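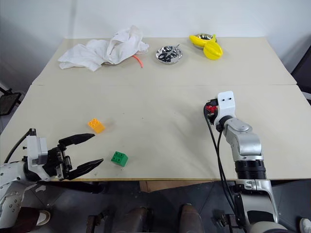

宵禁

宵禁，就是官方规定某个时段内，一般人不准待在街上或公共场所。我写这个词条之前翻了不少旧报纸，发现大家对它的理解差得挺远：有人觉得就是“晚上别出门”，有人一听就想到军车和路障，其实两头都有（中间还有一大片灰色地带）。

词源

英语里的curfew来自古法语，字面意思是“盖火”。中世纪欧洲的城镇晚上敲钟，提醒各家把炉火盖好，免得半夜烧起来。中文的“宵禁”自成一路，唐代长安入夜击鼓，坊门关闭，在街上乱走叫“犯夜”，要挨笞打，数目是20下。我第一次读到这条律文时还挺吃惊的，不过律里也留了口子，公事、急病、婚丧都可以通融。到了宋代，夜市兴起，管得就松多了。

常见类型

现在最常上新闻的是骚乱宵禁，街头冲突一起，警方或内政部门就宣布某城某区从傍晚到清晨禁止外出。另外还有战时宵禁（常跟灯火管制一起用）、灾后宵禁、防疫宵禁，以及只管未成年人的青少年宵禁。最后这种在美国不少城市都有，吵了很多年，我自己也没完全想明白该站哪边。

怎么执行

一般先发公告，写清起止时间、范围和豁免的人，医护、消防、记者通常要带通行证。麻烦多半出在公告本身！我跟研究地方治安的尹允熙聊过这个，她手里有一份克利斯坦斯镇的旧公告，八月里贴出来的，只写了“入夜后”，没写几点，结果镇上两个派出所各按各的钟点抓人，罚款倒是统一的，200元。她说当地老人到现在提起来还生气。

争议

支持的人说，宵禁能把冲突双方隔开，给警方腾出时间。反对的人说它限制的是所有人，上夜班的、摆夜摊的损失最直接，少数族群社区还可能被查得更严。效果究竟如何，研究结论并不一致，我比较在意的是期限：临时措施一续再续，就很难再叫临时了。

与相近概念的区别

戒严的范围大得多，往往意味着军队接管部分民政权力，宵禁只是其中一种手段。紧急状态是法律上的总称，宣布了也不一定有宵禁。

参见：戒严、紧急状态、集会自由、犯夜

本条最后修订于2025年2月1日。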